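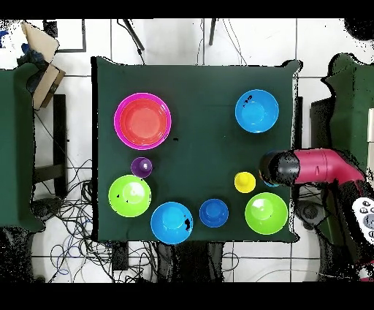 Figure 1. Bowls and cups on the green cloth, with the arm over the table.

Working rules for recorded demonstrations with a tabletop arm
Inger Ragnarsson, project report, Toft course in applied automation
2019-06-10

1. Background

In the Wosum project we record how a robot arm sorts and stacks plastic dishes. When I joined the group, each student had his or her own way of preparing the table and of naming the files. Two recordings with the same title could therefore show quite different tasks. My work was to write one set of rules for all of us and to test whether the rules can be followed in normal working days.

I began by reading 50 older recordings from the Flurnemero folder. For 39 of them I could understand from the notes what the person wanted to do. For the others the note was missing or was only one word, for example "stack".

2. Rules before the recording

The cloth is pulled flat and fixed before any dish is placed. The person who records writes the goal in one full sentence. It must say which dish goes where and when the task is finished. "Put the green bowl on the others" is not enough when there are two green bowls, so the position must also be written.
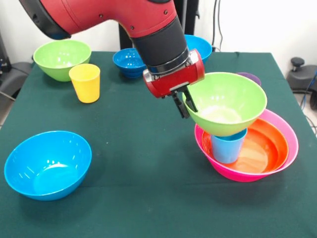 A dish may be placed on top of a cup only if the goal sentence allows it. Earlier we had long discussions about such cases, and two students would judge the same recording differently. Now the goal sentence decides, and if it is silent the recording is marked "unclear" and is kept in a separate folder.

3. Rules during the recording

One person is responsible for the arm and stays close to the stop button. Hands are kept away from the table as long as the arm has power. If a dish falls to the floor, the arm is stopped first and the dish is picked up after that. A failed attempt is not deleted.
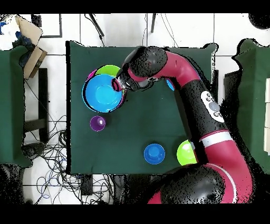
Figure 2. Gripper above the rim of the large light-blue bowl, other dishes close behind it.

When several rims are close together, the operator should come down slowly and choose one rim before closing the fingers. I first wrote a fixed speed in this rule, but my supervisor at Furkmont advised me to remove it, as the older arm has another scale.

4. Trial and results

We used the rules for 4 weeks and made 233 recordings. The goal sentence was the easiest rule to accept. The cloth rule was forgotten most often, mainly when a new person took over the table.
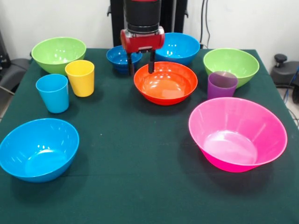 Figure 3. Fingers open between the small dark blue bowl and the orange-red bowl.

Open points for July are a common list of color names (we still mix "blue" and "light blue") and a short form for handing over the table to the next person.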